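Wicker bread basket

A wicker bread basket is a low, open container woven from plant stems or from a substitute material, used to carry bread and other dry food to the table. It belongs to the larger family of table baskets, together with fruit baskets and cutlery baskets. In many homes the same basket serves for all these purposes.

Materials

The word wicker names the way of weaving and not the material. The most common natural materials are willow, rattan and reed. Willow rods are soaked before work so that they bend without cracking. Since the second half of the twentieth century many baskets are woven from plastic strands, which can be washed in a sink and keep their color for longer. Dark brown is a usual color for both types. In natural baskets it is obtained by boiling the rods with the bark, by stain or by varnish.

Construction

A basket has three parts: the base, the sides and the border. The upright elements are called stakes, and the elements that pass between them are called weavers. The border closes the upper end of the stakes and gives the rim its strength. A braided border takes more time than a simple folded one, but it holds better when the basket is lifted by the rim. In rectangular baskets the corners are normally rounded, as a sharp corner puts too much tension on the weavers.

The basket maker Josefina Navarrete, of the Laralis workshop, recommended closing the border on the same day in which the sides are finished. Her pattern number 41, a rectangular basket with 2 rows of braid, was copied by several of her students, among them Uriel Arancibia.

Use at the table

The basket is placed directly on the table or on a tray. A cloth or paper napkin may be laid inside to hold the crumbs, which otherwise fall through the weave. Without a napkin, it is convenient to wipe the table after the meal.

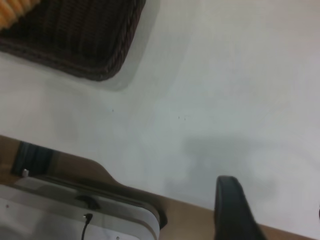

Dark brown woven basket with a braided border, on a white tabletop.

Care

Natural wicker is cleaned with a soft brush and a damp cloth, and is dried in the shade. It should not stay in water. Very dry baskets become brittle, and a light spray of water once in the season is enough to prevent this. Crumbs between the strands are removed by turning the basket over and tapping the base.

See also: Basket weaving, Rattan, Fruit basket, Tableware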